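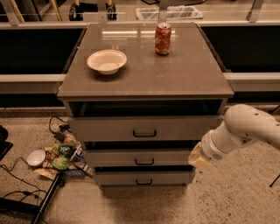
From: Mehwish Mirani
To: Wusthorpe Home Bakers list
Subject: Re: starter gone sluggish, and the rye question

Hi all,

Naveen wrote:

> My starter used to double by lunchtime and now it barely gets off the
> floor before supper. Same flour, same jar, same shelf. I moved to
> Fovthorpe in August and I'm wondering if it's the water. Also, does
> anybody here use the Abbasi dark rye? I bought a big sack and my loaves
> have come out like paving stones. Do I need more water, or less rye, or
> a different hobby?
>
> Naveen Awasthi

Please don't get a different hobby, Naveen, you've only just got the oven working!

I went through the very same thing when I moved house, and I blamed the water too. I bought bottled for a while, lugged it all home, and it made no difference that I could see. What did help was warmth. My old kitchen had a boiler cupboard and the new one has a north wall and a draft, and I hadn't thought about it at all. I put a cheap thermometer next to the jar and moved the whole thing on top of the fridge, toward the back, and within a few feedings it was climbing out of the jar again (and down the side of the fridge, so put a plate under it). I like mine at 27 degrees, Celsius that is, my thermometer is from my mother and doesn't do the other kind.

The other thing I'd try is feeding it at a bigger ratio. If you're keeping back half the jar every time and topping it up, it gets very sour and tired. I keep one spoonful now and give it a proper meal, equal weights flour and water, with a bit of whole wheat thrown in. It looks like you've killed it for the first few hours and then off it goes.

Now, rye. I do use the Abbasi, and I love it, but it drinks like a camel. The first time I swapped it into my usual recipe I got a brick as well – a tasty brick, we ate it in very thin slices with pickled herring and told each other it was Scandinavian. These days for one big loaf I use 600 grams of flour altogether and only a quarter of that is the dark rye, the rest plain bread flour. I start with more water than looks sensible, let it sit half an hour before the salt goes in, and then decide. It will be sticky. Wet your hands and don't add flour! I know it's tempting. I still do it sometimes and I'm always sorry.

Don't wait for it to double, either. Rye dough goes up a bit, gets little holes on top, and if you leave it hoping for more it just slumps. Mine goes in the oven when I see the holes. And leave it overnight before you cut it, wrapped in a towel. My husband has never once managed this, so we have one gummy end on nearly every loaf.

If you really want a loaf that's mostly rye, use a tin. I have a long one with a lid from Zosel that I bought secondhand and it's the best thing in the cupboard. Grease it more than you think, right into the corners. I was chiselling out of mine until I learned that.

Somebody asked last week about freezing starter and I never answered, sorry. I smear some on baking parchment, let it dry until it flakes, and keep the flakes in an envelope. I've brought it back 2 times that way after going on vacation and forgetting to ask anyone to feed it. It took several days and smelled odd at first, a bit like nail polish, then came right.

Naveen, send us the weights you're using when you get a minute and I'll have a look. And if the sack's too much for you I'd happily take some off your hands, I'm nearly out.

Mehwish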